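To: benchwork list
Date: 2021-05-22
Subject: Re: Belt scratches and laying out the table

> We are setting up a sorting table with one of the small Gruron belts.
> Two questions. Do light scratches on a green belt mean it needs to be
> changed? And what are people using to mark out the table top?

On the belt, I would leave it alone. Ours has faint scratches in the green and a strong shine under the overhead light, which makes the surface look worse than it is. Look at the side rims and the squared end first. 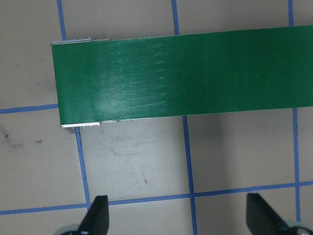
Green strip, left end, with the row of small metal nubs along the rim.

Ours has 30 hours on it and I have not ordered a spare. Bivness sells them by length, so measure yours before you write to them.

On the table top, we use kraft paper with blue painter's tape laid out in a grid of squares. The paper goes down first. Tape pulled straight off a bare top took some finish with it at our old Forsyth site. We change the paper every 14 days.

The bin is a blue plastic one with a sloped open front, and it sits near the middle of the table with a white liner in the bottom. The belt comes in from the top of the table, with its control box off to the right. Keep the box where you can reach it. The controls and power brick go on the white side table, and we still have too much cable over there.
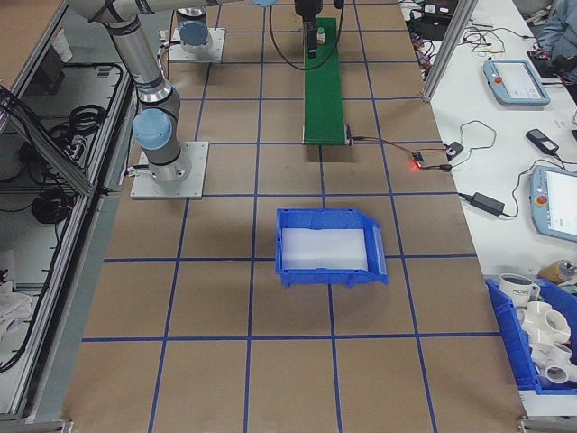
Still open

1. Liner. Has anyone tried the Celtberg foam in a bin like this?
2. Tape width. I would like something narrower for the grid.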